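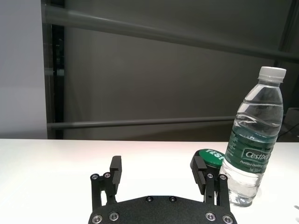 What the Handling Bench Has Changed at Litell

4 October 2022
By Everett Iwasaki

Several colleagues at other sites have asked me to set down how the introduction of robotic handling at our Litell facility has proceeded, and in particular what it has meant for the employees whose duties it affects. I supervise the sample room there. The views expressed are my own and do not represent a statement of policy by Zukholm.

The sample room receives bottled and canned goods for inspection before they are released to the packing floor. In an ordinary month we handle 2,000 items. Each one is taken from its tray, placed upright on a table, turned so that the label and the printed code may be read, recorded, and returned. None of this is difficult. It is, however, continuous, and it has been carried out by hand for as long as the room has existed. Three employees are assigned to it on a rotating basis, and they have spent the greater part of each shift standing at the same table making the same reach.

In January, management approved the installation of an arm fitted with a two-finger gripper. The system is known internally as Relov, after the project under which it was purchased. Its task is limited to the reach, the grip, the lift and the return. The reading of codes and the decision to accept or hold an item remain with the employee on duty, and I was asked to confirm this in writing before the first training session. I did so, and the memorandum is posted by the door.

I should say something about how the trials were organized, as this is where most of the questions from other sites have been directed. We began with water bottles. They are light, we have a great many of them, and the consequences of dropping one are small. They are also, as we have learned, a demanding object to handle well. The wall of the bottle is thin and gives under pressure. It is transparent, so that a camera mounted near the gripper sees the table and the background through it, bent out of shape. Ribs and grooves in the plastic mean that a grip a short distance higher or lower meets a different surface altogether. An experienced handler adjusts for all of this without giving it any thought, and was therefore of limited help when asked to explain how it was done. Two of our staff finally asked to be excused from the interview and simply handled bottles for an afternoon while the engineer took notes. Those notes were of far more use to us than the questionnaire had been.

We recorded 546 attempts in the first full period of trials. Of these, 138 required an employee to step in. The figure includes every occasion on which someone touched the bottle, the table or the controls, whatever the cause, and I have declined requests to divide it into serious and minor cases. To the person who must put down a clipboard and walk over, the interruption is the same.

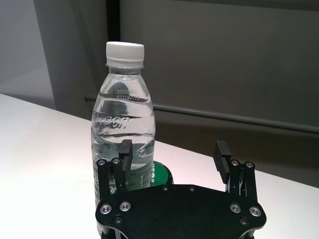 The most common cause was position. When a bottle stood closer to one finger than to the other, the nearer pad met it first and pushed it across the table before the second pad arrived. Usually the grip was completed anyway. At other times the bottle tipped. The engineer's first proposal was to mark the table and require staff to set each bottle on the mark. I objected to this, and I continue to believe the objection was sound. A system purchased to relieve people of exact and repetitive placement should not begin by asking them for more of it. The approach path was revised instead, so that the gripper centers itself before closing. This took longer than marking the table would have, and the schedule was extended accordingly.

The effect on the staff has been mixed. I do not wish to present it otherwise. The physical strain is reduced. Complaints of shoulder and wrist discomfort, which I had come to regard as a regular feature of our Monday meeting, are now infrequent. The work has also become quieter and more solitary. When two people handled samples together, they talked, and a good deal of practical knowledge passed between them in that way. A new employee would hear which supplier's caps ran loose, or which codes were apt to smear. One employee now watches the bench while another reads codes at a desk on the far side of the room. We have moved the desk closer. I am not satisfied that this is sufficient.

There is also the matter of grade and pay. The handlers were classified as general operatives. The person who now oversees the bench must recognize a poor grip before it fails, stop the arm safely, clear the table and restart the sequence, and must keep a written log of each intervention. In my judgment this is a technician's duty. A request for reclassification has been submitted and remains under review. I would advise any supervisor planning a similar installation to submit that request before the equipment arrives, when there is still some interest in the answer.

No positions have been removed from the sample room. I have been asked whether I can promise that none will be, and I have replied that I do not have the authority to promise it. The employees were told the same thing, in the same words, at the January briefing. Some were unhappy to hear it. They have since told me that they would have been less willing to take part in the trials had they been given a reassurance that no one in the room could stand behind.

The Jacquet site is scheduled to receive its own bench next. Its product range includes glass, for which our experience with water bottles will be only a partial guide. I have offered to send our intervention log, together with one of the handlers for a week, if travel can be approved. Of the two, the handler would be the more valuable, and I have said so in the request.

Further notes will follow when the reclassification has been decided and when we have begun trials with cans.

Contact | Copyright 2022 Everett Iwasaki | Back to top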